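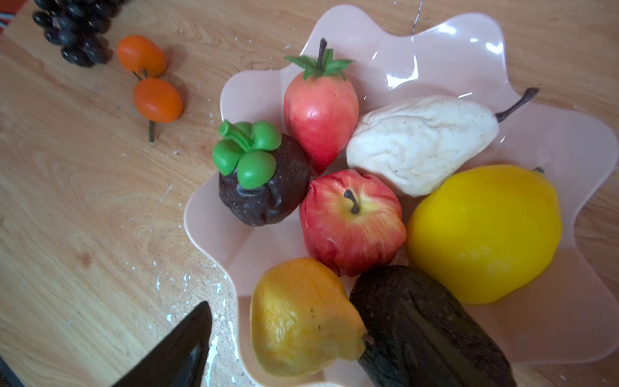 Grip Faults on the Drernska Cell: Frequently Asked Questions
Maintained by Chrysanthi Katsaros. Last revised Wednesday, August 29, 2018.

What is fault 50?
Loss of grip. The finger gap closed further than the commanded width while the arm was carrying a load. The Murno controller stops both arms and holds position.

Why does it come up more often with fruit than with test blocks?
Fruit gives under load and the surface varies. A stem or a crumb between the finger and the part also changes the measured gap. White crumbs on the tabletop are a routine source of this.

Can I reach in and take the part out?
No. A held arm is still powered. Press the stop, wait 90 seconds, then open the enclosure.

Should the arms be allowed to work over the plate together?
Only at reduced speed. With both grippers close to the plate, clearance is small and a slip on one side can put the part in the path of the other.

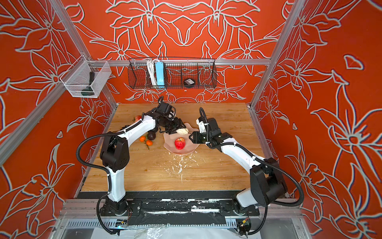
Run 3672 faulted during a two-arm move of this type — the log showed a slow loss of gap, with no collision recorded.

How often should the fingers be cleaned?
Every 300 cycles, and after any fault 50. Wipe the mounting rail as well if residue has built up.

The fault will not clear. Who do I contact?
Aisling Mac Giolla. Send the run number and the full log.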